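Section 6: Filing a Landing Report

Revised November 16, 2020

The Gronis reporting program lets a vessel operator or a licensed buyer send landing reports from a phone, a tablet or an office computer. Before you begin, finish the account set-up in Section 5 and have your permit number and trip number ready. A report can't be opened without both.

Starting a report

1. Sign in and choose Trips from the main menu.

2. Select the trip you are closing. Trips that were started at sea without a signal show a gray bar until the device has synced.

3. Tap New Landing. The program fills in the vessel name, home port and permit category from your account. Check them. If the permit category is wrong, stop and correct it under Account – it can't be changed once the report has been opened.

4. Enter the date and time the first fish left the vessel. Use local time at the dock.

5. Choose the landing port from the list. Private docks are listed under the nearest town.

Note: Ports added in July appear only after you have updated to version 805 or later. The version number is at the bottom of the sign-in page.

Entering the catch

6. Tap Add Species and type the first letters of the common name. Choose the market name your permit uses.

7. Enter the landed weight in pounds, then choose Whole, Gutted or Headed. The program converts to whole weight for quota purposes. Do not convert it yourself.

8. Repeat for each species. Bait kept from the catch and fish taken home by crew are entered on separate lines with the codes Bait and Home Use.

9. If a single line is over 1000 pounds, a scale ticket number is required. Type it exactly as printed, including any leading zeros.
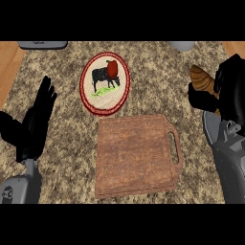 Image credit: Miettinen / Fato Media

Caution: Discards are not landings. Enter them on the Discards tab, even when the amount is small. A report with discards entered as landed weight will be counted against your quota until it has been corrected.

Connecting a dock scale

An Orkum dock scale can send weights straight to the report. Other scales have to be read and typed in by hand.

1. Turn the scale on and let it settle at zero with nothing on the platform.

2. In the program, open Settings, then Devices, then Add Scale.

3. Enter the pairing code shown on the scale display.

4. Place a known weight on the platform and compare the two readings. If they differ, remove the scale from the list and pair it again.

Note: Tare each tote before filling it. The program does not subtract ice.

Reviewing and sending

1. Tap Review. Lines with missing information are marked in red.

2. Read the totals against your own tally or the buyer's slip.

3. Tap Sign, enter your PIN and then tap Send.

4. Wait for the confirmation number and write it in the vessel log. A report without a confirmation number has not been received.

If you see error 196, the trip number has already been used on another report. Do not create a second trip to get around it. Open the earlier report under History and check whether it was sent by the buyer.

Corrections to a sent report are made with the Amend button – see Section 7.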